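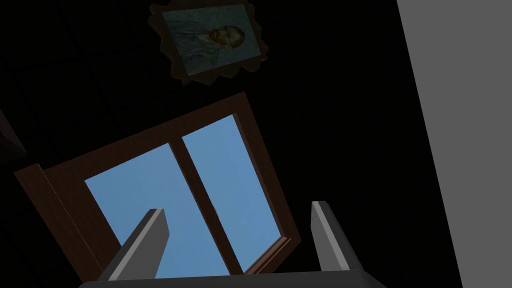 Our project asks how daylight and sound work together in old reading rooms, and whether people stay longer in a room which is quiet but dark. We began with this question after visiting the small library in Mostthorpe, where the reading room was built for a private family and later opened to the public. Rooms of this type often have the same few elements, such as a wooden window and a framed portrait hung above it, and the rest of the interior stays dim. A painting in this position is difficult to look at in the daytime, because the eye gets used to the brightness of the glass under it. We noticed this effect early, and it became the reason for our second chapter.

1. Method

We chose three buildings: the library in Mostthorpe, the old school hall in Lockwood, and the music house in Tranbridge. All of them have one large room that visitors may use without paying. We went to each building 4 times, in the morning and in the late afternoon. On every visit we measured the light on the table surface with a hand meter, and we wrote down the level of sound with a phone application. We also left a short paper form with the name "Listen" at the entrance. The form had 3 questions: how long did you stay, what did you hear, and would you sit in the same seat again.

The visits started in May. In Lockwood we lost one afternoon because the hall was closed for painting, so we made this visit later and the weather was different. We have marked it in the table at the end.

2. Light

The recommended light for reading, which our teacher gave us in the course, was 400 lux. In Mostthorpe only the seats next to the window reached this value. In Tranbridge the highest value was 900 lux, at a table under the glass roof, and there several visitors wrote that they moved away after a short time. Therefore more light did not always mean a better seat. The back row in Lockwood was the darkest place we measured, but two persons wrote that it was their favorite.

3. Sound

The sound results were harder to understand. In Tranbridge the floor is stone and every step can be heard on the other side of the room. We expected complaints, but most forms spoke about the piano lessons upstairs, and in a friendly way. In Mostthorpe many visitors wrote "nothing" for the second question, although our phone showed a constant low noise from the heating pipes. It seems that people stop hearing a noise when it does not change.

4. Problems

The phone application is not a real instrument. We compared two phones in the same seat and they did not agree, so we used only one of them for the final numbers. The form was also too short. We should have asked about the age of the visitor, as an older reader may need more light than a student. Some forms from Lockwood were filled in by the same hand, and we removed them.

5. Next steps

We want to repeat the measurements in winter, when the lamps are on for most of the day. The library in Mostthorpe has agreed to move one reading table closer to the window, and we will put the form there again with the corrected questions.

Report handed in 2020-08-23. The table of measurements and the blank form are attached.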